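Bredthorpe shoppers asked to trust a bakery label that explains very little

Sep 10, 2026

BREDTHORPE - Grocery chain Barotari says its bakery shelves will carry a new "Baked Fresh Here" label from next month, and that customers in Bredthorpe will be the first to see it. The company calls the label a promise. Read the small print and it is hard to say what is being promised. 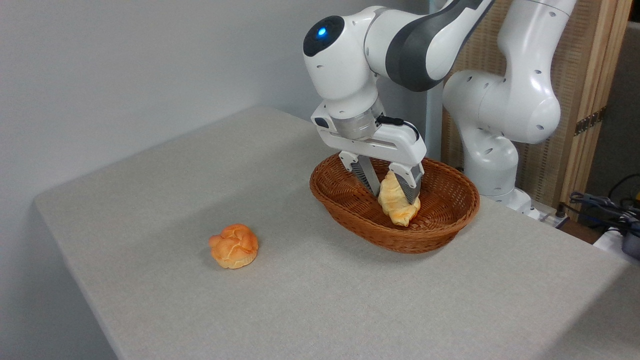
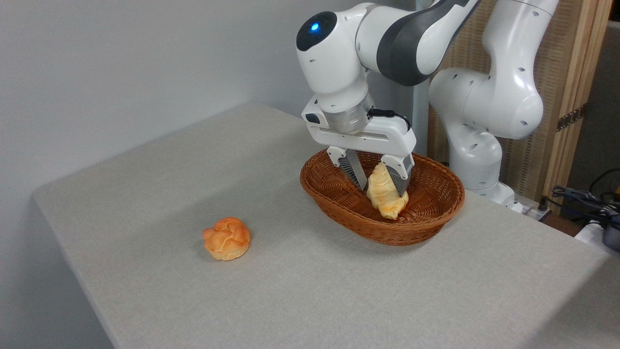

The label will go on bread, rolls, croissants and sweet pastries at the chain's Bredthorpe store, with other branches to follow in January. In a statement sent out this week, Barotari said shoppers "want to know where their bread comes from" and that the label "answers that question at a glance."

It answers part of it. Under the rules the company has written for itself, a product counts as baked fresh here if it spent its final stage in an oven on the premises. Where the dough was made does not matter. Neither does when it was made, or how long it sat in a freezer before the oven door closed on it. A loaf mixed and shaped by hand at the back of the store gets the label. So does a croissant that was formed, frozen and trucked in months earlier.

Asked how much of its bakery range falls into the second group, Barotari said it does not break down its range in that way. Asked again, it said that a "significant majority" of items are finished in store, which was not the question.

There is nothing wrong with frozen dough. Plenty of good bakeries use it, and a croissant is a slow and fussy thing to make from scratch, with butter folded through the dough over several rounds of rolling and chilling. Few stores have the staff or the cold space to do it daily. A well-made frozen croissant, properly proofed and baked, can be better than a poor one made on site. Most shoppers who buy one on a weekday morning probably suspect it came out of a box, and buy it anyway.

The trouble is the price. Barotari confirmed that labeled products will cost more, by an average of 5 percent. It put the increase down to "investment in quality and training." When this reporter asked whether the recipes would change, the answer was that they would stay "the same recipes our customers love." The ovens are staying the same too. The training is a 30-minute online course on how to display and rotate baked goods.

So the same croissant, from the same dough, out of the same oven, will cost more on the day a sticker goes on it.

The company leans heavily on a customer survey to make its case. According to the statement, 90 percent of those asked said that freshness was "important" or "very important" when choosing bread. It is difficult to picture who the other people were. A survey that asked whether shoppers would pay extra for a label on products that had not changed might have been more useful, but that question does not appear in the summary Barotari supplied. The full list of questions has not been released.

The survey was carried out by Codus, a research firm that lists Barotari among its regular clients. Codus said it spoke with 700 people and that the sample was "balanced." It would not say how the people were found, or whether any of them live in Bredthorpe. It also declined to say if those taking part were told what "baked here" would mean before they were asked how they felt about it.

That last point matters, as the word "baked" is doing most of the work. To a lot of people it covers the whole job, from flour to finished loaf. To the company it covers the oven. Both readings can be defended, and a label that meant to be clear would pick one and say so. This one puts the explanation on a web page, which can be reached by scanning a code printed on the back of the bag. Loose items, which make up much of the pastry counter, have no bag until the customer puts them in one, and the bags at the counter will not carry the code at first. Barotari said that would be looked at.

Not everyone in the trade is pleased. Varghese, a small bakery two streets from the Bredthorpe store, has made its own dough since it opened and sells out of most things by lunch. In a notice taped to its door, the bakery said it had "no plans for a sticker" and invited customers to come and look at the mixer. The bakery has its own interest in this fight, of course, and its prices are well above Barotari's, with or without the increase. A plain croissant there is a treat for many families and not a breakfast. Still, a customer who wants to know how it was made can ask the person who made it.

Barotari has been down this road before. Two years ago it brought in a "Farm Picked" badge for fruit and vegetables, which puzzled anyone who wondered where else produce might be picked. That badge was quietly dropped after a season. The company said this week that it had "evolved" the idea and that the bakery label was built on what it had learned. It did not say what that was.

Consumer rules offer shoppers only limited help. A seller cannot make claims that are plainly false, and nothing in "Baked Fresh Here" is plainly false, so long as an oven was switched on. Whether it gives the wrong impression is a murkier matter, and complaints of that kind tend to take a long time and end with a change to the wording. By then the higher price is usually just the price.

The chain also points to waste as a reason for the change. It says that finishing goods in store lets it bake in small batches through the day, so that less is thrown out at closing. That would be a fair argument, except that it already bakes this way. Barotari was asked for figures on how much bakery food the Bredthorpe store throws out now and how much less it expects to throw out later. It said it did not share store-level data. Without a number to start from, any claim of improvement next year will have to be taken on faith.

Shoppers outside the store on Wednesday had mixed feelings. One woman with two loaves in her cart said she would not notice the difference in price on bread but would on pastries, which she buys for her grandchildren. A man buying rolls said he had always thought they were made from scratch in the back, "because of the smell." The smell, it should be said, comes from the baking and would be the same either way. Another customer said she did not mind where the dough came from as long as the croissants were flaky and were not yesterday's.

The label does not help her much either. It carries no time or date of baking. Barotari said that adding one would be "operationally complex," though the store already prints a date on its packaged sandwiches and its roast chickens. Under the company's rules, a baked item may keep the label until it is taken off the shelf, and unsold bread may stay out until the following noon at a reduced price. In other words, a loaf can be a day old and still be fresh here.

Barotari said it would review the label after it has been in use for a while, and that customer feedback would be "at the heart" of that review. No date has been set for it. The new prices take effect on the first day the labels go up.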